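Jeans Care: What's Worth Doing and What Isn't

Freezing your jeans

Skip it. Cold doesn't get sweat or skin oil out of cotton. I left a pair of Bramhams in the chest freezer for 9 days and they came out smelling like jeans and peas.

Salt and vinegar soaks

Supposed to "lock in" indigo. I have yet to see it. Modern dye is set, or not set, before the pants leave the factory, and a cup of vinegar in the sink won't change that. My two soaked pairs and my one unsoaked pair have faded the same.

Special denim wash

Cellov costs almost four times what my regular liquid does. Read the back and it's a mild detergent with perfume. Any mild detergent, cold water, inside out, zipper up. Hang to dry.

Hem tape

Iron-on tape holds on light pants. On heavy denim it let go at the side seams by the third wash, both times I tried it. Mei-kuen Huang, who has hemmed for the shops on Skestmont since before I could sew on a button, uses a size 100 needle and a long stitch, and hammers the seam flat first. Do that.

Marking the new length

Chalk brushes off before you reach the machine. Pen may never wash out, whatever the package says about "disappearing." I use pins and check both legs, as mine aren't the same length. 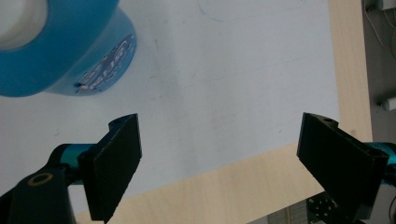
Blue tape on the worktable.

Stretched waistbands

A hot dryer pulls them in until about lunchtime. If you want it to last, take a dart on each side of the back seam.

Updated Thu 25 April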